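Datensätze > Haushalt > Ersatzteile > flelby-schlauchliste

12 Kommentare · 29 mal geteilt

flelby-schlauchliste

Eine Tabelle darüber, welcher Staubsaugerschlauch an welchen Staubsauger passt. Wer glaubt, das sei eine einfache Frage, hat noch nie mit einem abgerissenen Bogenstück im Baumarkt gestanden.

Worum es geht

Die Hersteller haben sich bei den Anschlüssen auf nichts geeinigt, und zwar mit großer Sorgfalt. Clulovier klemmt, Rinaldi schraubt (linksherum), und Vitgate hat im Lauf der Jahre beides versucht und dann noch einen Bajonettverschluss nachgelegt, der nur mit sich selbst verträglich ist. Die Liste hält fest, was zusammengehört, was sich mit Gewalt zusammenstecken lässt und was man bleiben lassen sollte. Die mittlere Kategorie ist die größte.

Inhalt

schlaeuche.csv – eine Zeile pro Schlauch
geraete.csv – eine Zeile pro Gerät, nach Typenschild und nicht nach dem, was auf dem Karton stand
passt.csv – die Paarungen, mit Urteil
notizen.txt – alles, was in keine Spalte wollte

Trennzeichen ist das Semikolon, Dezimaltrennzeichen das Komma. Wer das in einem englischen Tabellenprogramm öffnet, bekommt für manche Durchmesser ein Datum im August. Das ist bekannt und wird nicht behoben.

Felder in schlaeuche.csv

id – laufend, mit Lücken. Die Lücken sind Dubletten, die Serena Sartori gefunden hat, nachdem ich behauptet hatte, es gebe keine.
innen_mm – Innendurchmesser am Anschlussstück, mit dem Messschieber genommen. Katalogwerte stehen in Klammern, falls sie abweichen. Sie weichen ab.
anschluss – klemm, schraub, bajonett, unklar
farbe – grau, dunkelgrau, anderes grau
quelle – gemessen, Katalog, Leserbrief

Felder in passt.csv

urteil – ja, nein, mit_klebeband
sitz – Note von 1 bis 5. Eine 5 heißt, dass der Schlauch beim ersten Teppich abgeht.
wer – Kürzel der Person, die es probiert hat und dazu steht

Bekannte Mängel

Ältere Rinaldi-Geräte fehlen fast völlig. Wer eines besitzt, benutzt es offenbar noch und will es nicht zerlegen. Bei Vitgate wurden 7 Einträge zurückgezogen, als sich herausstellte, dass zwei Leute denselben Adapter gemessen und sich um Millimeter gestritten hatten. Der Adapter war oval. Die Spalte farbe taugt für nichts, wird aber von allen als Erste ausgefüllt.

Nass- und Trockensauger sind nicht enthalten. Die haben eigene Normen, eigene Foren und einen eigenen Tonfall.

Mitmachen

Bitte innen messen, am Anschlussstück, an zwei Stellen. Außenmaße werden kommentarlos gelöscht, inzwischen auch ohne schlechtes Gewissen. Änderungen gehen als Patch an Serena Sartori, die sie prüft und gelegentlich sogar annimmt. Stand der Tabellen ist der 4. Juni.

Lizenz

Frei verwendbar, Nennung von Flelby erwünscht. Für verklemmte Bogenstücke haftet niemand.

Schläuche, grau 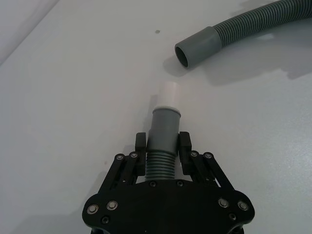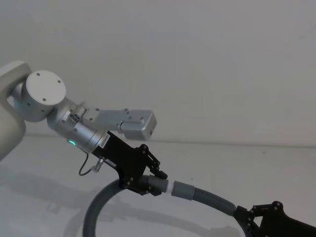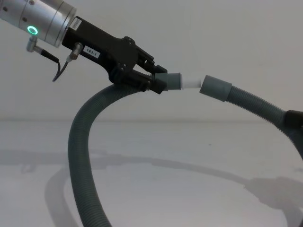
Kann ich einen zu langen Schlauch einfach kürzen?

Bei geschraubten Anschlussstücken geht das: Stück abdrehen, mit einem scharfen Messer in der Rille schneiden, wieder aufdrehen. Verklebte bekommt man selten heil herunter, da lohnt sich eher ein neuer Schlauch. Schläuche mit Stromleitung für die Elektrobürste bitte gar nicht schneiden.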